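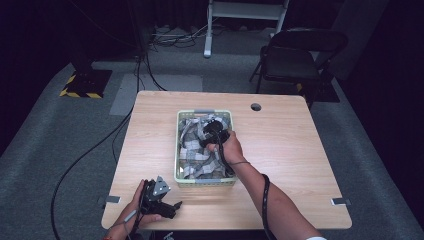

Basket on the side table, August.

Sourdough notes, batch 4. Fed the Zorka starter at 7 am and it was over the rim of the jar by lunch, so the new rye is a lot livelier than the old bag! Mixed 746 g flour with the usual water, then held back the salt for 30 minutes like Maritza suggested. Dough came together much smoother - I'd call that a keeper.

Bulk went too long again (my fault, I got stuck on the phone with Till about the Favov flour order). Crumb is decent near the crust but gummy in the middle. Baked at 231 C, lid off for the second half. Maricruz liked the sour, I thought it was a bit much.

Next time: shorter bulk, colder water, same salt. Need to ask Wenceslao if the oven dial reads high.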